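Section 6. Lodging a sponsored worker request

This section is for employers who hold an active Irkbridge account and wish to sponsor skilled workers from overseas. Requests made on paper forms are no longer accepted.

6.1 Before you begin

Have the signed job offer, the employer number and the worker's passport details ready. The person lodging the request must be listed as an authorised officer.

6.2 Steps

1. Sign in and select New Request.
2. Enter the employer number and choose the work site. Employers with sites in both Plekden and Bimstead must lodge a separate request for each.
3. Enter the worker's name exactly as it is printed in the passport, including all given names.
4. Select the occupation and enter the weekly hours. For full-time positions the program does not accept fewer than 40.
5. Attach the job offer and any trade certificates.
6. Review the summary page, then select Lodge. Record the request number.

Note: A draft is kept for 60 days and is then deleted.

Caution: The worker's name cannot be changed after lodgement. If it is wrong, withdraw the request and start again.
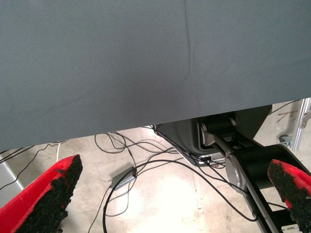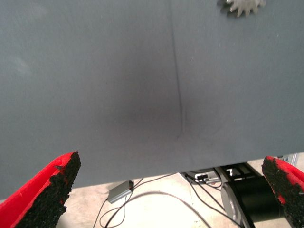
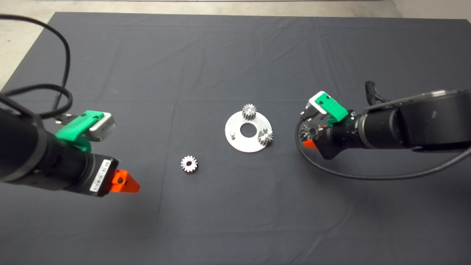
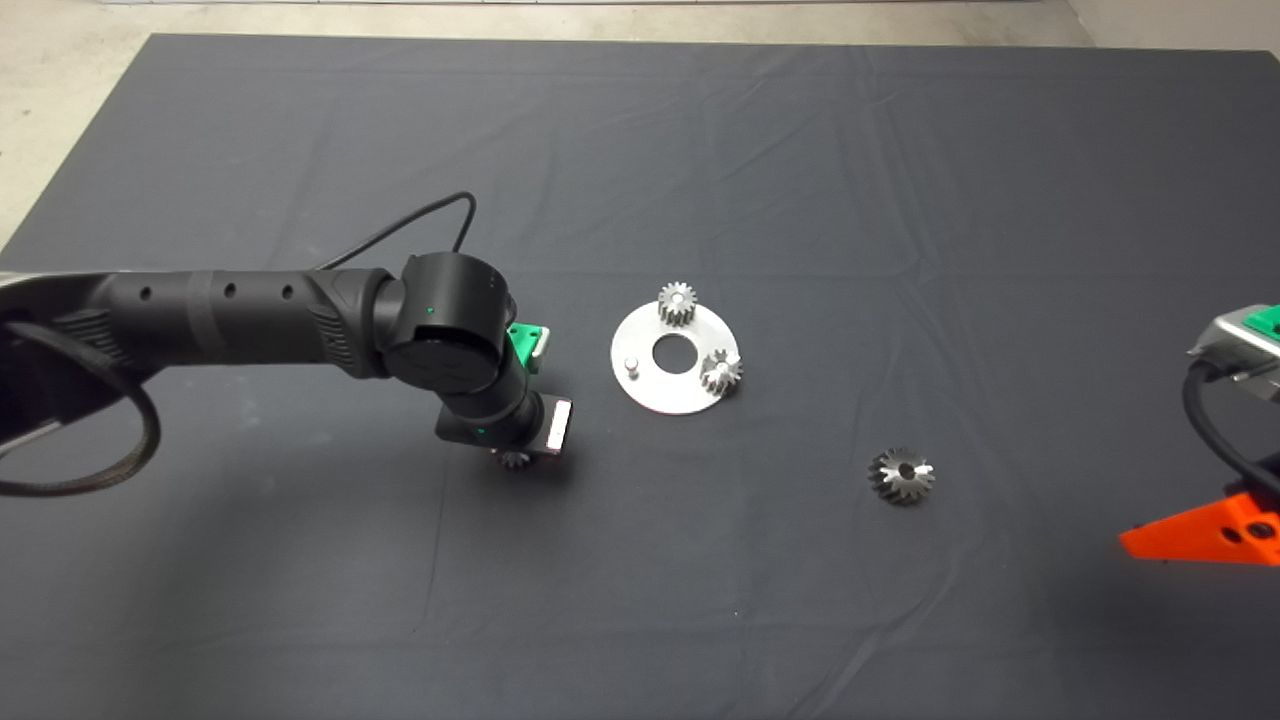
6.3 After lodgement

The status of the request appears under My Requests. If it changes to Further Information, reply through the account and quote the request number. Replies sent by email are not added to the request.

Questions about trade certificates should be directed to Marilou Soriano, Employer Services, Plekden office. Form 234 must be used to appeal a refusal.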